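Tirkovik Wrist-View Set – data card and README

Maintained by Ekene Jibrin
Last revised 8/9/24

What is in the set

Rendered episodes from a simulated arm, recorded through a camera mounted at the wrist. There are 2,000 episodes, split evenly between 2 controllers, Skedico and Nuchit. The gripper is the same throughout: two parallel fingers on a flat black body. The tasks are household ones, with kitchens and bathrooms making up most of the rooms.

I put the set together to check a claim I kept hearing, that Nuchit is plainly better than Skedico when all it gets is the wrist view. I did not believe it then and I am only slightly nearer believing it now.

Folder layout

episodes/ – one folder per run, with frames, joint positions and gripper opening
splits/ – train, validation and held-out lists
configs/ – controller settings as they were used, including the bad ones
notes/ – my remarks on single runs, patchy and not always polite

How to load it

Unpack the archive, point the loader at the top folder and give it the name of a split. Frames are plain PNG files. Joint positions are in radians. Gripper opening runs from 0 (closed) to 1 (fully open), and it records the commanded value. If you want the measured value, read the second column, which is missing from the earliest runs.

What was compared

Each controller got the same starting poses, the same rooms and the same time limit of 15 seconds. A run counts as a success if the simulator's own check says so. I have doubts about that check. It passes a drawer that is open by a finger's width, and it fails a cup that is standing a little outside its target. Please look at the runs yourself before quoting a success rate, mine included.

Nuchit came out ahead on reaching tasks. On anything that needed the wrist to turn a long way, the two were too close to call. The published defaults for Skedico were also poor, and once I had tuned them a good part of the gap went away. I did not spend the same effort on Nuchit, so treat that as a weakness of the comparison.

Known problems

Wrist views lose the target easily. A steep tilt can leave the camera with a stretch of wall and little else to go on, and neither controller has any memory worth the name. These frames are kept in. Taking them out would flatter both.

Large surfaces with no texture are common. Anyone training a depth model on this should expect trouble with them.

Lighting is too clean. I would not trust any result from here on a real arm without a separate test, whatever the Keda people say about their renderer.

Finger wear, slip and cable drag are not modelled at all.

Not suitable for

Safety claims of any kind, or ranking grippers. Only one gripper was used, so a score from this set tells you nothing about another.

Changes

The held-out list was rebuilt after I found the same rooms in training. Scores worked out on the old list should be thrown away. A second gripper is planned for November – if the collision shapes can be sorted out by then, and I have my doubts about that too.

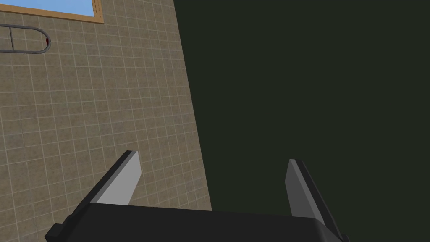
Until then, please report faults with the episode number and the split you were using. Reports that only say the numbers look wrong are probably right, but I can't do much with them.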